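We use cookies to keep you logged in. Accept / Manage settings

Robot hands on our packing bench, what happens to the rest of us?

Iveta Vaněk
Hi all, I work at a packing place in Hundolthorpe and since July we've had a robot with proper fingers learning to deal with the plastic sheeting. There are nine of us on my shift and I've been moved from packing to minding it. I don't mind the thing itself, but I'm on the same grade as before and my job title still says packer! Has anyone been through this? Did your pay or hours change?

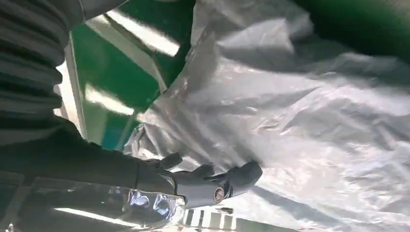 The hand at the edge of the sheeting

Also, does minding it count as a skill I can ask for training in? My supervisor just says "see how it goes".

Svatopluk Charvát
We went through it at Plindport (bigger site, 574 staff). Hours stayed the same, but the day feels very different. Packing, you chat and your hands get on with it. Minding, you're watching and waiting, and I was more tired at the end than I ever was lifting boxes. What helped was swapping, so we split it 50/50 between the bench and the robot and I'd push for that before anything else.
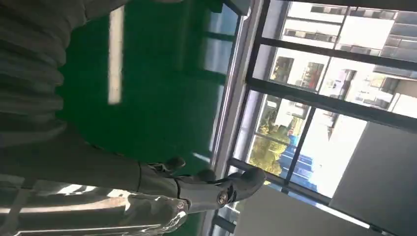 The other thing is to get your new duties written down. I kept a little notebook of what I did each shift, every stop, every restart, every time I had to sort the film out by hand, and when I finally asked for a regrade I had pages of it. Took a while, but I got the grade and two days of training as well. Ask who's responsible if it stops when you're on your break too, we had a right old row over that one.

Norbert Vlček
join a union

Related
Can they change my job title without asking?
Breaks when you work alone at a machine
Moved to nights, what notice should I get?
How to ask for a regrade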